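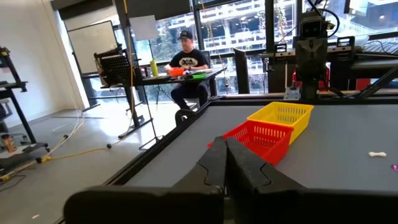
Red and yellow baskets on the table at Kakar, with the second arm at the far side.

Visit report: Kakar, Cullolberg, 25th April

The purpose of the visit was to collect planning data for our own two-arm bench, which is in the draft equipment budget under the working name Villa. Kakar has run table-mounted arms for longer than we have been talking about them, and they agreed to go through their purchase records with us as well as show the room.

Floor space

Our draft allowed 6 square meters per bench. That covers the table and little else. At Kakar the operator's desk is in the same room, within sight of the table, and a cart and several stands take up floor as well. Cables cross the floor in more than one place. We should plan for floor channels or an overhead run before the furniture is ordered — retrofitting is charged as a separate job in our building.

Mounting

The far arm is held by a metal bracket at the rear edge of the table. Our preferred table has a thin overhanging lip and may not accept a bracket of this type. Action: get the edge drawing from the table supplier before the order is placed.

Light

The room has floor-to-ceiling windows. Kakar told us that camera settings made in the morning do not hold through the afternoon, and that blinds were left out of their original budget. Our proposed room faces west. Blinds are now a line item.

Spend

Kakar's figures, as given to us: arms and grippers took 59 percent of the first-year total. The remainder went to mounts, cabling, computers, spare fingers and staff time for setup. Our draft puts arms and grippers at over 80 percent, so the other lines are too low.

Test objects are cheap. Plastic baskets and small household items cover most of the early tasks, and Kakar buys them in duplicate so that a cracked one can be swapped without changing the task.

Lead times

Arms were delivered in 108 days from order. Grippers came separately. The scheduling tool, Eda, was licensed on the day of order and sat unused until the hardware arrived — we should start that license later.

Open points

Whether to buy 2 spare gripper sets or one. Kakar recommends the former.
Service contract: quote requested, not yet received.
Power: number of circuits at the bench position to be confirmed with the building office.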